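Alert emails from Uvasard arriving in batches

fenwick_ops
Posted Nov 18, 2019
We moved our monitoring from a home-made set of scripts to Uvasard in March. It watches 100 servers and sends an email when a disk passes its limit or a service stops. Since the last update the emails come in one lump, sometimes 600 at once, and by then the problem is hours old. The mail server looks fine. Has anyone else had this?

tallis9
Check the digest setting. The update switches it on for any group with more than 6 members.

fenwick_ops
It was on. Turned it off, restarted the service, same result.

mudlark
I'd drop email altogether. We send everything from Uvasard into Haltuvia and let that decide who gets a message. Email is no good for alerts.

tallis9
Don't agree. Email is fine if you only send what someone has to act on. Adding a second product to hide a queue problem just gives him two things to look after.

mudlark
He has 100 servers. He'll need something like Haltuvia sooner or later.

gatepost
Look at the queue folder on the Wynne box, if that's what you send through. Ours had around 4,000 old messages in it, all from one test rule that had been left running. New alerts went to the back of the line.
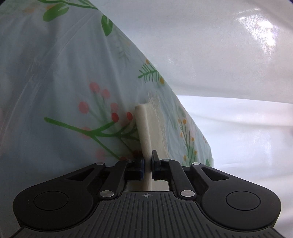 The queue is worth clearing by hand before you change any more settings. Stop the sender, move the old files somewhere else, start it again and send one test alert. I also put a colour on each rule group so I can tell them apart in the list. Disk alerts are the pale blue-grey of that plastic sheet with the plants and berries on it, and services are cream like the strip of fabric. The default colours were too close together for me.

fenwick_ops
There is a queue folder and it is full. Most of it is from a rule called Fledum that I don't remember making. Moving the files now.

tallis9
Turn the rule off first or it will fill up again.

fenwick_ops
Done. Test alert came through in under a minute. I'll leave digest off for now and see how it does overnight.

mudlark
Still think you should look at Haltuvia.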